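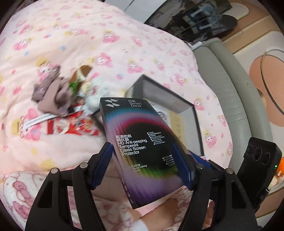

The Skaltatent handheld gripper arrives in a carton big enough for a toaster oven, along with a cable, a wall charger, a cloth bag that doesn't quite close, and a 114-page manual. Page one congratulates you. Page two tells you to wash your hands.

You are the robot for the time being. Hold the thing, squeeze the handle, pick up your belongings one by one, and the housing on the side records how you did it. The recordings go up to Drarnevmont, the company behind the kit, and come back some hours later as a cleaned-up set of motions that a real arm with the same fingers can be taught from. Plenty of labs already build rigs like this for themselves. Drarnevmont is betting that small shops and patient hobbyists will pay to skip the building.

I had it for most of July. My apartment is now the best documented one on the block.

Setup took most of an evening, largely spent on the calibration routine, where you wave the gripper in a slow figure eight until the app is satisfied. The app is called Shek and it is hard to satisfy. "Move more naturally," it told me, over and over, until I was moving like a man conducting an orchestra underwater. Then it chimed and let me in.

After that the work is simple and strange. Shek suggests tasks (pick up, put down, turn over, put in the box) and you do them, again and again, with whatever is lying around. Flat retail packages are the friendliest thing you can give it. A screen protector box goes between the fingers as if the two had been introduced by mutual friends. The pads have some give and don't leave marks on glossy card, and the fingers stay where you put them when you ease off a little, so you don't have to squeeze for dear life.

Fabric is another matter. A sock can be grabbed from anywhere, so you grab it from anywhere, and the software would like you to make up your mind. Coins are hopeless. I got one off a tabletop by sliding it to the edge, and Shek flagged the take as "irregular."

"We want the irregular ones," says Jyoti Kandpal, who runs customer training at Drarnevmont and has the calm of a person who has watched a great many strangers pick up socks. "People tidy the whole room first and then record. Then their robot meets a bed with stuff on it and has no idea where it is. Leave the mess." It is the only time a company representative has given me this advice, and I have followed it faithfully.

By the end of the month I had 2108 clips in my account. My forearm had opinions. The gripper is light for the first ten minutes and then gradually becomes a bag of groceries, and the handle has plainly been shaped for a larger hand than mine. Battery life is fine. The indicator light is very small, and I twice spent a whole session talking to a device that had stopped listening.

There are 4 subscription plans, which is at least one too many. The cheapest limits your uploads so tightly that you'll hit the wall before you've finished the kitchen drawer. The one to get is the second, called Hustmont for reasons the manual doesn't go into. It includes a monthly review call with a trainer, and mine was worth the fee. In over an hour she found that I always came at things from the right, a habit I had been carefully handing down to a robot that doesn't exist yet.

Should you buy it? If you own an arm, or have one on order, yes, and get the spare pads while you're at it, as mine were picking up lint by the second week. If you're merely curious, rent. Drarnevmont lends the full kit by the month, toaster-oven carton included, and you'll need to keep the carton.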